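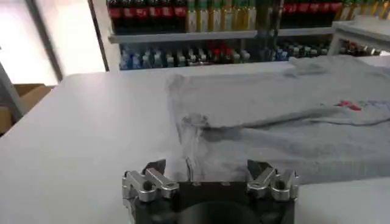
According to Torben Lenz, a shirt that has been folded badly takes longer to put right than one that has never been folded at all, and he advised us to time both. We took up the suggestion, and it became the second half of our project.

We use cookies to improve this site. Accept | Settings

Folding T-shirts on a Small Table
By the Lutitz project group — 21 Jul 2022

The Hametti clothing bank sorts donated clothes in the same building as a small shop. In May we asked if we could study the folding table, and they agreed. Our question was simple: does the way a T-shirt is laid down affect how long it takes to fold?

Method

We compared two ways of starting. In the first, the shirt was dropped on the table and folded from however it landed. In the second, it was spread out with the print facing up, the creases were smoothed towards the hem, and only then was the first fold made. The finished shirt had to fit inside a card template borrowed from Rieger. If it stuck out on any side, the clock kept running.

Light grey cotton was the hardest to judge. On a white table the edge of the hem is not easy to pick out, and a sleeve can lie under the body without being noticed. We had two shirts to redo for this reason.

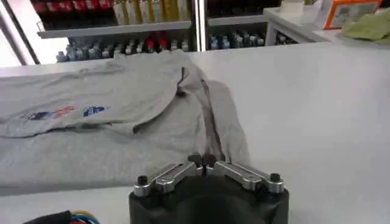 Fig. 2. Grey T-shirt with a printed front, wrinkled and bunched. A raised fold runs across the fabric.

Results

Spreading first was slower at the start and quicker overall. Most of the time in the other method went on pulling sleeves out again after the first fold. Badly folded shirts were slowest of all, as Torben had expected — the old crease kept pulling the fabric back to where it had been.

Thick prints made a difference we had not planned for. A fold through the middle of one does not stay flat, so we moved the fold line to the side of it where the template allowed.

Problems

The table was too small for the largest sizes, and we left them out. We also changed who did the folding halfway through, which makes the two halves harder to compare. Next year's group should keep to the same person and use a darker table cover.

Contact: Multimdale Student Projects, Room 2234 | © 2022 | Back to top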